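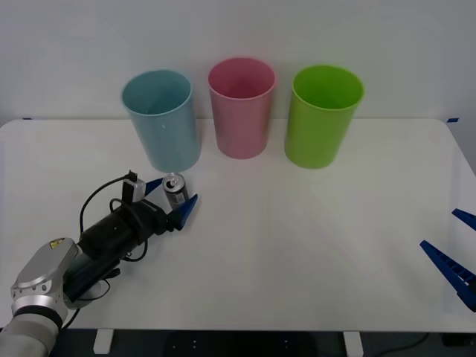
4.2 Who pays for the last stretch of fiber

The question we kept coming back to in the Redgate interviews was how a household decides whether a connection fee is fair, and it is a harder question than the engineering one. Residents rarely think in terms of cost per premises passed. They think about the house across the road, and what the people in it were asked to pay. To get at this we needed a way of talking about shared cost that did not begin with a spreadsheet, and Dulce Chávez, who led the kitchen-table sessions, settled on plastic cups. Three of them stood in a row, the blue one for the household, the pink one for the town and the green one for the network operator, and each person was handed a pile of dried beans and asked to divide the price of a rural drop among them. We had expected the exercise to take a few minutes. Most people spent much longer at it, moving beans back and forth and telling us stories about the electric cooperative, or the year the water main was extended, and those stories taught us a good deal that our written survey had missed.

Figure 3. Three cups in a row: blue, pink and green.

The written survey went to all 942 addresses outside the existing cable footprint, and the sessions were held with 51 of the households that returned it. We make no claim that these households stand in for the whole district. They were people willing to give up an evening to talk about broadband, and a few of them had already been to every public meeting on the subject. Still, the pattern in their answers was steady enough to be worth setting down here. When the drop was described as a one-time charge, people put most of the beans in the town's cup. When the same amount was described as a small monthly addition to the bill, they moved a large share over to the household, and several remarked that this seemed only right, as they would be the ones using it.

We found this shift more interesting than the totals themselves. The town's first proposal, drawn up with Brunine as the likely operator, called for a flat connection fee at sign-up, and it was received coldly. The second proposal spread the same cost over the length of the service contract and drew far fewer objections at the August hearing, although the sum was unchanged and the documents said so plainly. It would be easy to read this as people failing to do the arithmetic. We think that reading is unkind, and in our experience wrong. Many of the people we spoke with had done the arithmetic very well. What worried them was paying up front for a line that might arrive late or not at all, and a monthly charge that starts on the day the service starts takes that worry away.

A second theme, which we had not planned for, was distance. Under the Gidonum formula used by the town's consultants, any home set back beyond the standard drop length pays for the extra trenching itself. Of the households in our sessions, 17 fell into this group, and they were of two quite different kinds -- newer houses built at the end of long private drives, and old farmhouses that had been there well before the road was moved. Neighbors were quick to tell them apart. They were generous toward the farmhouses and much less so toward the long drives, and some wanted the formula to make the same distinction. Subramaniam's account of rural telephone lines describes something close to this, with subscribers drawing a line between distance that was chosen and distance that was inherited, and we found her wording useful when we came to code the transcripts.

Coding was done by Chávez and Meenakshi Rai, working separately and then meeting to go over the passages where they differed. Most of the disagreements concerned the operator's cup. Some participants put beans there as a matter of principle, on the view that a company expecting years of revenue should carry part of the cost of reaching its customers. Others did so with a shrug, and added that the operator would get it back from them anyway. We treated these as separate codes, and the difference matters for the discussion of trust in Section 5.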